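# How to see the Tultau stones without a tour

*Updated February 6, 2025*

Most visitors come to Tultau with a coach tour, stay for forty minutes and go back to the coast. It is a pity, in my opinion, as the best hours at the stones are early and late, when the coaches are not there. I have gone there four times by public bus. The way is not difficult, but the information is spread over many places and some of it is old, so I have put it together on this page.

## Before you go

You sleep in Pakness. There is no place to sleep at Tultau itself, and camping near the stones is forbidden. I always stay at the Değirmenci guest house, two streets behind the bus station. The rooms are simple, the walls are thin, and breakfast starts at half past six, early enough for the first bus. If you want breakfast even earlier, ask the evening before and they will leave bread, cheese and a boiled egg on a tray.

Pack the small bag in the evening. You need:

- water, at least one litre for each person (there is no tap at the top)
- a jacket against wind, also in summer
- shoes with a good sole
- coins for the bus
- a printed map or a saved one, as the phone signal disappears after the last village 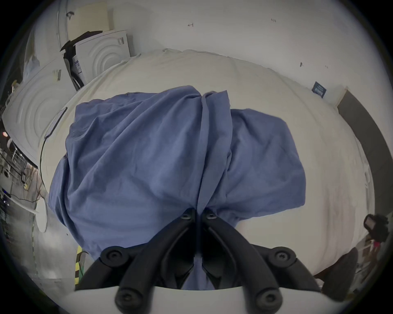
A reader wrote to me after the first version of this page that one litre was not enough for her in July, and that she would take two and a hat. I agree for the hot months. In March, when I usually go, one litre was always sufficient.

## The bus

The company is called Astix. Their buses are green and they leave from the far end of the station, behind the ticket hall, not from the numbered platforms. Take line 621 in the direction of the dam. The first one leaves at 7.10 and the next one only at 9.40. With the second bus you will arrive together with the coaches.

1. Pay the driver when you get in. He does not like big notes.
2. Say "Tultau, upper stop". If you only say Tultau, he will let you out in the village, and from there you must climb one hour more.
3. Sit on the left side if you like the view of the valley. Sit on the right side if you don't like to look down.
4. After the second bridge, be ready. The upper stop is a pole with no roof, and it comes directly after a bend.

The journey takes fifty minutes. On Sundays and holidays the timetable is different, so ask at the station the day before and not on the internet. The online timetable showed me a bus which had stopped running two years before.

## The walk to the stones

From the upper stop the path goes up beside a wall for roughly 900 metres. It is marked with yellow paint. At the gate with two posts you turn right, even if the wider track goes straight on. The wide track leads to a farm with dogs. I have made this mistake and I do not recommend it.

The stones stand at 1,293 metres above the sea, so it can be much colder than in Pakness. The ticket hut opens at nine, but the field is open from sunrise. If you come early, you walk in first and buy the ticket on the way out.

## At the stones

Begin with the outer ring and go around it against the clock. In this way you have the sun behind you in the morning and you can see the carved lines on the inner side of the tall stones. Later in the day the light is flat and the lines almost disappear. The small stones in the grass to the north also belong to the monument. Many people sit on them to eat; please use the benches near the hut.

The information board has a long text in three languages. The English one leaves out the part about the burial pits, so if you read another of the languages, read that one.

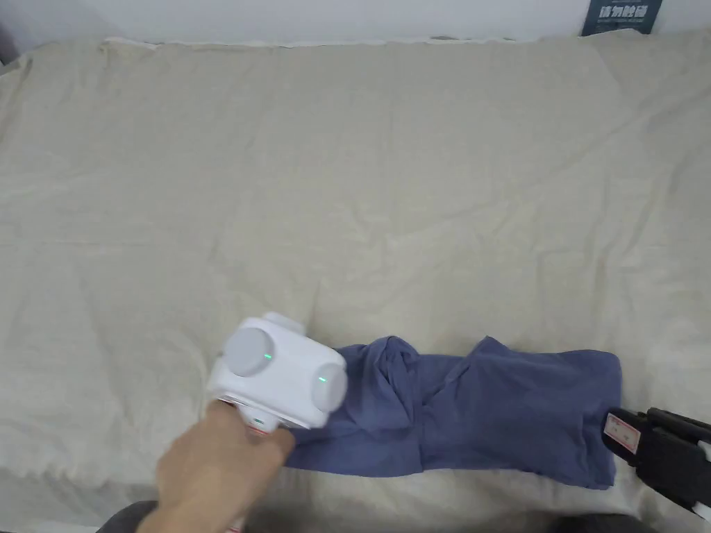 My sister, who came with me the last time, said I should write more clearly that you may not touch the stones. She is right. You may walk between them, but you must keep your hands, and your rucksack, away from the surface. The guard will whistle at you from a surprising distance.

## Going back

The Astix bus back stops at 12.25, 15.05 and 18.30. Wave with your arm, or it will drive on. The last one is sometimes early, so I am at the pole a quarter of an hour before. If you miss it, walk down to the village and ask at the shop for a taxi. The shop closes at seven.

If you have taken the 12.25, you will be in Pakness for a late lunch, and the small museum near the harbour is open until five. The pottery found at the stones is there, in the room upstairs. The museum ticket is separate, and you must leave your bag at the entrance.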